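Wokholm Road Marking Wear Records, release 2

README

Contents of this release

The Wokholm records describe the condition of painted road markings on paved two-way and one-way roads, as graded by inspectors on foot. Each row is one inspection of one section of one line. There are 509 sections in the release, each 50 meters long, on roads in the Nukik and Tallby districts. The records were put together to compare written grades with instrument readings and to estimate how long a marking lasts before it has to be repainted.

The release holds tables and text only. It does not include traffic counts, crash records, or weather data. Users who need those will have to join them from other sources by road number and section number.

Files

sections.csv: one row per section, with road number, start and end distance, surface type, and line position.
inspections.csv: one row per inspection, with section number, month, grade, instrument reading, and remarks.
paint.csv: one row per paint job, with section number, month, material, and bead application rate if recorded.
codes.txt: the meanings of all short codes used in the tables.
changes.txt: differences from release 1.

All tables are comma-separated, encoded as UTF-8, with a header row. Missing values are blank. Zero is a real value in the instrument column and should not be read as missing.

Line positions

The position field takes one of these values.

EDGE_R: edge line on the right of the travel lane.
EDGE_L: edge line on the left of the travel lane.
LANE: line between lanes running in the same direction.
CENTER: line between opposing directions.
OTHER: stop bars, arrows, hatching, and anything not listed.

Right and left are always given in the direction of increasing distance along the road. A section walked in the opposite direction is recorded with the sides swapped back before entry. In release 1 this was not done for part of Tallby, and the affected rows have been corrected. 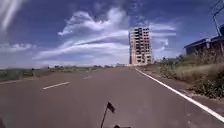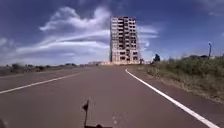

Long edge lines on open road
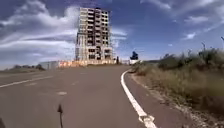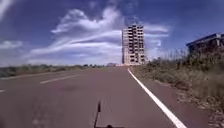
Grades run from A to E and are assigned to the line as a whole, not to its worst point. A is full coverage with clean edges. B is full coverage with visible thinning. C has small gaps or smudges but can be followed by eye without effort. D has gaps long enough to interrupt the line. E is a line that can be located only by its remains. The boundary between B and C causes the most disagreement. A broad white edge line with small gaps and smudges in the paint near the viewer, as in the third picture, falls under C even where the more distant part of the line looks continuous, and the remarks field should say where the gaps are. Line width plays no part in the grade. Inspectors are asked to look at the line from a standing position at the start of the section and again while walking beside it, and to enter the lower of the two grades if they differ.

Broken lines are graded on the painted parts only. The spaces between dashes are part of the design and are not counted as missing paint. Where a dash is absent altogether, the section is graded D or E and the code MD is entered in the remarks.

Instrument readings

Readings were taken with a hand-held Tiwari reflectometer, placed directly on the line. The value is the coefficient of retroreflected luminance in millicandelas per square meter per lux. Five readings were taken per section and the median was entered. The individual readings were not kept.

The instrument was checked against its reference plate at the start of each shift. Shifts in which the check failed were discarded in full. Readings above 700 were treated as placement errors and left blank, with the code HI in the remarks.

No readings were taken on damp pavement. If rain began during a shift, the sections already completed were kept and the rest were rescheduled.

Surface type

The surface field describes the pavement under the line, using the codes AC (asphalt concrete), PC (portland cement concrete), and ST (surface treatment). Patched sections carry the suffix P. A section counts as patched if any repair touches the line itself. Repairs elsewhere in the lane are ignored. Pavement color is not recorded, although it affects how well a line stands out in daylight. Users interested in contrast should treat this as a gap in the data.

Known problems

1. Paint dates before September of the first inspection year come from paper work orders. Some orders cover several roads under one entry, and in those cases the same month was assigned to every section on the order.

2. Material is blank for most of the older paint jobs. Do not assume that blank means waterborne paint.

3. Tallby inspections were done by fewer inspectors than Nukik inspections. Differences in grade between the two districts may reflect grading habits. The instrument readings are safer for comparing districts.

4. Sections at the ends of roads may be shorter than the standard length. The true start and end distances are in sections.csv and should be used for any calculation per meter.

5. The OTHER category is too mixed for modeling. We recommend dropping it.

6. Snowplow damage is coded PL only when scraping was plain to the inspector. Absence of the code is weak evidence that no plowing damage occurred.

Recommended use

The records are suited to estimating wear on edge and lane lines as a function of age and surface, and to checking how closely a visual grade follows a measured value. They are not suited to setting repaint dates for a single road, and they should not be used to judge the work of a paint crew, as application conditions were not recorded.

When splitting the data for training and testing, split by road number. Neighboring sections were usually painted on the same pass and are strongly alike, so a random split by row will give results that look better than they are.

Changes from release 1

Left and right corrected for part of Tallby.
Duplicate inspections removed.
Column "refl" renamed "reading".
Remarks codes moved from the header of inspections.csv to codes.txt.
Section numbers are unchanged, and tables from release 1 can still be joined on them.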